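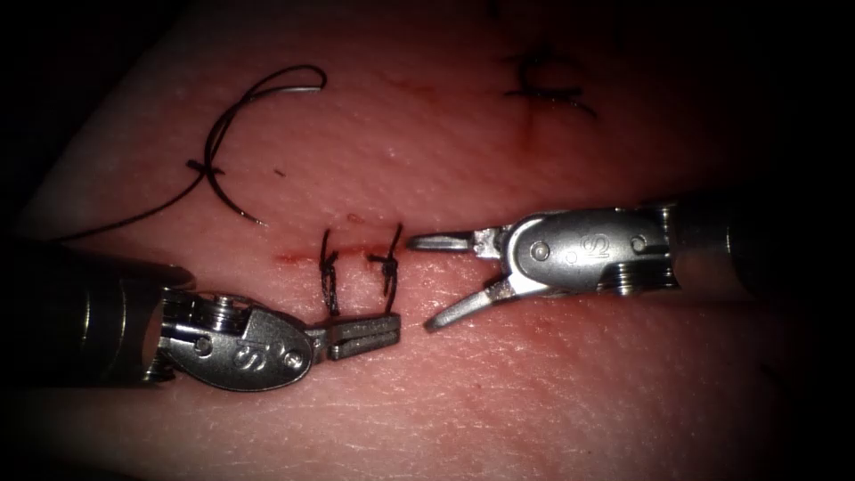
Horbridge, December 15, 2019

Chapter 6
Casting News and the Studio Denial

Most of what the public reads about a film before it opens is casting news. A name is attached to a part, a name is dropped, a name was never attached at all. Long before there is a trailer to look at, there are these short items, usually a paragraph or two, and they do much of the work of telling people that a film exists.

This chapter deals with how such items are made, who supplies them, and how a production company answers the ones it does not like. Chapter 4 covered the press kit and the planned announcement. The material here is less orderly. A rumor has no release date, and the people who handle it often have less than an hour to decide what to say.

We will follow one case through the whole chapter. Histomow was a mid-budget comedy made by Lurunano, a production company with a staff of 20. In October, while the film was still shooting, an entertainment site reported that a well-known actress would appear in one song. The report gave no source. By the next morning it had been repeated on 50 other sites, most of which used the same wording and linked to one another. Lurunano had not hired the actress and had no song of that kind in the script.

The company had a choice to make. It could say nothing, it could deny the report, or it could give a vague answer and enjoy the attention. Each of these is common in the trade, and each costs something. Silence is cheap on the first day, but ticket buyers who expect a star and do not find her may feel cheated, and they will say so in reviews. A flat denial ends the matter quickly and also tells everyone that the film has one fewer star than they thought. A vague answer keeps the item alive and can annoy the actress's agent, with whom the company may want to do business later.

Lurunano issued a denial. The statement ran to four sentences. It named the film, said the report was wrong, described the story in a single line and gave the month of release. Notice that only one of those sentences is a denial. The other three are publicity. Editors who had printed the rumor now had to print the correction, and many of them pasted in the whole statement.
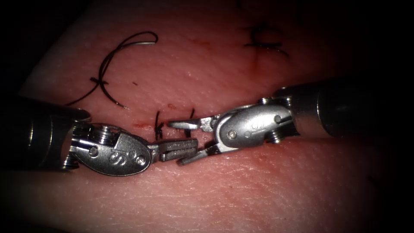

The wording of a denial matters a good deal. "There are no plans" is weaker than "she is not in the film," and experienced reporters read it that way. Plans can change by the following week. So can a phrase such as "at this stage," which companies like to add when contract talks are still open. Students should learn to mark these phrases when they meet them and to ask what the speaker has left room for.

The reporter's side is treated in the second half of the chapter. Peng, a trade newsletter that also covered Histomow, held the story for a day and called the production office before printing anything. It lost the first wave of readers. It also had the only accurate account, which other writers went on quoting until the film opened. Whether that was a good bargain depends on how a publication earns its money, and we will compare two sets of accounts to see.

Terms to know before reading on: blind item, attachment, special appearance, on background, holding statement, walk-back. All of them are defined in the glossary. "Attachment" is used more loosely in the press than in contracts, and the contract meaning is the one used in this book.

Section 6.1 begins with the anatomy of a short casting item and where its facts usually come from.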